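Wultetti Desk, Set-up Guide
Section 2: Levelling and first clean

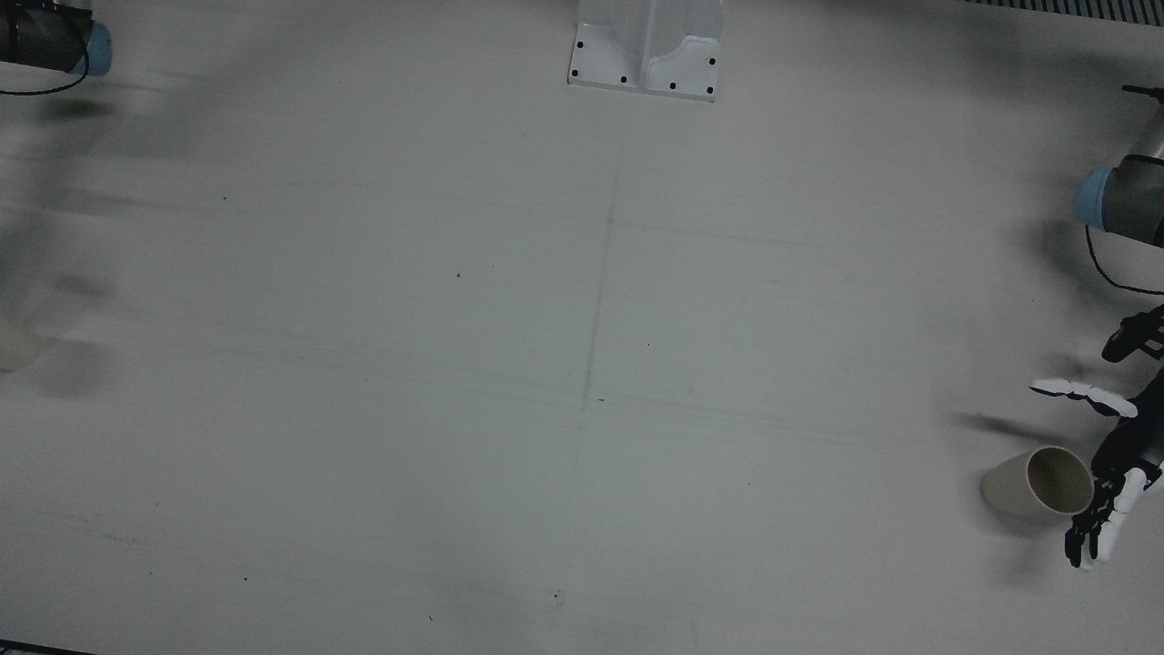
Fig. 2 Pale table surface, with arm and cable at left.

Do this section before you load anything on the desk. Two people for the lifting bits.

1. Stand the desk where it's going to live. Carpet is fine, thick rugs not so much.
2. Screw all the feet right in, finger tight.
3. Put a spirit level along the long side. Wind out the low foot til the bubble sits centre.
4. Turn the level across the short side and do the same again.
5. Push down on each corner. Any rocking, go back to step 3.
6. Tighten the lock nuts. Spanner is in the bag marked 58, with the spare washers.

NOTE: Lock nuts go clockwise from underneath. Easy to get backwards when you're lying on the floor.

CAUTION: Don't drag the desk once the feet are wound out. The threads bend. Replacement feet are part no. 663, not covered by warrranty.

Cleaning
7. Wipe the top with a damp cloth and a drop of dish soap. Dry straight away.
8. Grease or biro: methylated spirits on a rag, small patch first. No scouring pads, no bleach.
9. Leave it overnight before sticking down any cable clips.

NOTE: Colour can look patchy under a strong lamp. Check again in daylight before you ring us.

Max load 205 kg, spread evenly. Less if the desk is on castors, see the castor sheet.

Missing parts: email Rodica Pîrvu at the Lirkardale store, quote the number on the carton. Store is shut for the first half of January.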